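Rabbit lands starring role at Stotport robotics club

Students at the Stotport after-school robotics club have spent most of the term trying to get a machine to tidy up a toy, a job most of them admit they have been dodging at home for years.

The eight members are working towards the Clandero Challenge in February, a regional competition in which school teams program a two-handed robot to handle household items. The Stotport crew drew the plush rabbit and the green plate. A rival club at Chauke got blocks, and there is some feeling about that.
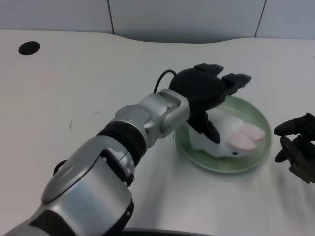

The club's robot gets to grips with the rabbit on the green plate.

Club coach Bheki Coetzee said soft toys were harder than they looked.

"A block stays the shape you left it," he said. "The rabbit has opinions."

The team has logged 488 attempts so far and counts 364 of them as successes, although the definition of success was the subject of a lively meeting. Under the current club rules, the ears may hang over the rim but the rabbit may not end up on the floor.

Members take turns writing code, recording results and putting the rabbit back at the start, the last of these being the least popular job on the roster.
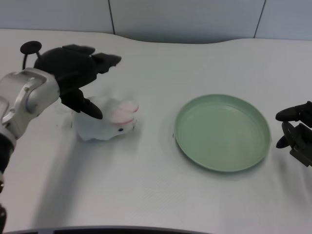 The trickiest bit is deciding where the fingers should close – too far back and the toy rolls, too far forward and it gets picked up by the head, which the younger members find upsetting. Coetzee has asked for six clean runs in a row before anyone touches the speed settings. The club's best streak is five.

Local electronics shop Zaltov has offered to cover the entry fee and the bus. The rabbit, which still has no official name after two tied votes, will travel in Coetzee's lunch box.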